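Every December I decide the bed is a perfectly good sorting table, and every December I'm proved wrong at bedtime.

## The coat

I bought it in Trellodstead for 61 pounds, telling myself houndstooth was sensible. It's tan and white with a shaggy trim round the hem, so it goes with nothing I own and picks up everything I walk past. On the pink snowflake fleece it looks quite festive.

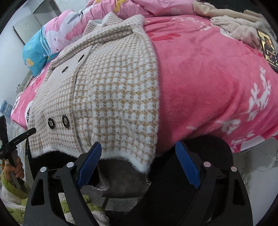
I'd meant to take it to the charity shop. Then I laid it out, did up the lapels in my head and remembered how warm it was on the Werneo ferry - so it stays, again. That's three winters of nearly leaving.

## The folding

My method is to pinch up the middle, lay one side over and press the air out with a forearm. Anything tan and white with a bit of texture goes in the same bag, on the grounds that it looks planned.

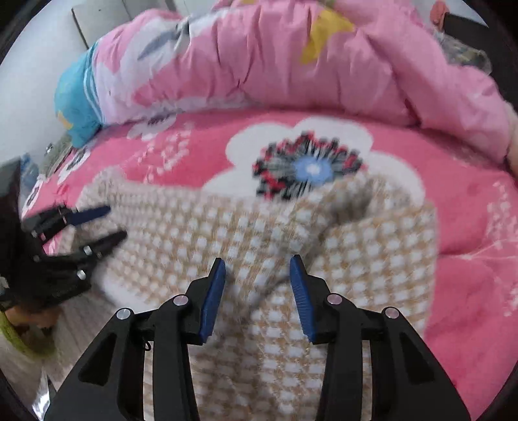
## The bag

Brandance vacuum bag, large. The zip needs two goes.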